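Revisión sala de juego y mesa grande – local Pelberg, planta baja
Lunes, antes de abrir. Revisa: Blažena Zelenák
28 veces compartido · 3 comentarios

Voy rápido que a las nueve abren. OK = bien, REP = reparar, PTE = pendiente. Lo que no lleva nota está como en febrero.

ACCESO Y SUELO
1. Puerta principal, cierre lento – OK. Le cambiaron el muelle, ya no pilla dedos.
2. Felpudo – REP. Esquina levantada otra vez. Cinta de doble cara no aguanta, pedir uno con base de goma.
3. Pasillo hasta el baño libre – PTE. Cajas de Starnaso apiladas contra el radiador. Moverlas hoy, no mañana.
4. Suelo sin astillas ni clavos – OK. Pasada la mano por las juntas del fondo, bien.

LUZ Y ENCHUFES
5. Tapas de enchufe – REP. Faltan dos, pared de la ventana.
6. Diferencial, botón de prueba – OK. Salta a la primera.
7. Luz de emergencia – PTE. Enciende pero floja. Si el jueves sigue igual llamo a Durán.
8. Regleta de la estantería – REP. Retirada, clavija quemada por un lado. No volver a ponerla aunque funcione!!

ESTANTERÍAS
9. Anclaje a pared – OK la alta. La baja se mueve si tiras de ella, tornillo pasado de rosca. REP.
10. Peso abajo, ligero arriba – mal. Alguien subió la caja grande de construcción al último estante. Ya la he bajado.
11. Etiquetas de edad en las cajas – PTE. Faltan en las nuevas de Adano.

MATERIAL DE MADERA
12. Cantos de los bloques – OK. Revisados uno por uno con el dedo, despacio. Dos apartados por astilla, lijar con grano 100 y mirar otra vez antes de devolverlos.
13. Pintura y barniz – OK. Sin desconchones.
14. Piezas pequeñas – REP. Había un pasador suelto en el fondo de la caja. No se de qué juego es. Está en el sobre del cajón, si lo reconoce alguien que avise.
15. Limpieza – paño húmedo y secar enseguida. No dejar en remojo, la otra vez se hincharon y no encajaban.

MESA GRANDE
16. Estabilidad – OK. No cojea. Apretados los tornillos de las patas de detrás.
17. Superficie – OK. La veta se nota un poco al pasar el paño pero no engancha. El acabado aguanta, no echar más producto que luego resvala.
18. Bloques en fila, bien juntos – OK. Los cuatro de madera quedan pegados uno a otro. Para revisar es lo más cómodo, si uno está torcido se ve enseguida.
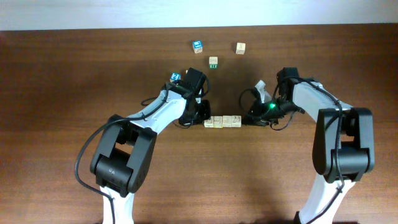 19. Borde de la mesa – PTE. La esquina de la izquierda según entras tiene un golpe viejo. Lijado a medias, falta terminar. Mientras, cantonera de espuma.
20. Distancia a la pared – OK por ahora. Si se mueve la mesa para barrer, devolverla a la marca del suelo.

BOTIQUÍN Y SALIDA
21. Tiritas, gasas, suero – OK. Suero abierto tirado, queda uno sin abrir.
22. Extintor – OK, aguja en verde. Quitar el abrigo que cuelgan encima – es un extintor, no un perchero.
23. Teléfonos en la puerta – REP. El papel está desteñido, imprimir nuevo y plastificar.

Para hoy: cajas del pasillo (3) y tapas (5). El resto antes del próximo lunes. La llave del armario la tengo yo, pedidla.

Comentarios (3)

Las tapas las traigo yo al mediodía, me sobraron de casa.

El pasador creo que es del camión grande, el que pierde la rueda. Lo miro esta tarde.

Cajas movidas al almacén. Falta una que pesa mucho, entre dos mejor.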